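I have been thinking about towels a lot more than a grown adult should, and it started with the linen closet.

Our linen closet is the tall skinny kind, wedged between the bathroom and the bedroom, with shelves that go back way farther than your arm does. For years my system was: open door, shove, close door fast. Then one night in May the whole second shelf came down on me while I was hunting for a pillowcase, and I stood there in a heap of beach towels and thought, okay, fine, I'll deal with it.

So I pulled everything out onto the bed. EVERYTHING. There were fitted sheets for a bed we gave away two apartments ago. There was a tablecloth from my cousin's wedding that I'm fairly sure belonged to the restaurant (sorry!). There were 50 washcloths, and yes, I counted, because I'd told my husband it was probably a dozen and he gave me that look. Two people live here. We have four cheeks between us.

Most of the washcloths went into the rag bin, along with anything that had bleach spots or that crunchy feeling that no amount of vinegar will fix. The really big old bath towels went to the animal shelter across town, which was thrilled to get them. If you have a pile like that, call yours first and ask. Mine wanted towels and blankets but no sheets and definitely no pillows.

That left the good stuff, and the question of how to fold it. My mother is a thirds person. Long side in thirds, then in half, then in half again, smooth edge facing out, and heaven help you if she opened the closet and saw a raw edge. I grew up folding that way and then rebelled in college by not folding at all. My friend Gaurav Sachdeva rolls his, hotel style, and keeps them standing up in a basket like baguettes. I tried rolling for a week. It looks so nice! But my shelves are deep, and the rolls kept wandering off to the back where I couldn't reach them, so I went back to thirds. Mom wins. I haven't told her.

A few things I worked out along the way, in case you're staring at your own heap:

- Fold on something flat and higher than your knees. I did the first round on the bed, and between the soft mattress and the bending over, my towels were crooked and so was I.
- Shake each one out hard before you start. One good snap gets rid of most of the lumps.
- Fold to fit the shelf, even if that means a weird size. I measured mine with a hardback book, which was the closest thing to hand.
- Thin towels and thick towels don't stack together. The pile leans, and then you're me in May.

The flat surface thing made the biggest difference by far. I moved to the kitchen table and did the whole second round there with the radio on and a cup of coffee, and it went about twice as fast. A white surface is a bonus, because you spot the stray threads and the cat hair right away (we have a lot of cat hair). Light colors like pale green are also so much more forgiving than my navy ones, which show every speck of lint from here to the mailbox.

What still gets me is the middle stage. You've got the thing half folded, one side is behaving, and then there's a flap bunched up near the top that wasn't there two seconds ago. You tug on one edge and the wrinkle just moves over.

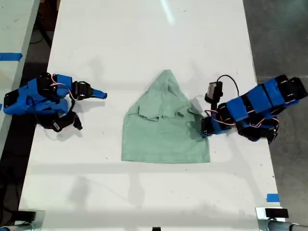
My fix is to quit tugging and go back a step. Open the flap, lay it down again, run a flat hand from the middle out to the edge, then fold. It feels slow, but I was redoing half of them anyway, so I don't think I lost any time. Small hand towels are worse than bath towels for this, by the way. There's not enough weight in them to stay put.

The closet has stayed tidy for three weeks now, which is a household record. Bath towels are on the middle shelf, sheets are up top, each set tucked inside its own pillowcase, and the surviving washcloths live in a shoebox. Next up is the drawer under the oven, where I believe there are at least three muffin tins and possibly a waffle iron. If you've got a good way to store muffin tins, please leave it in the comments, I'm begging you.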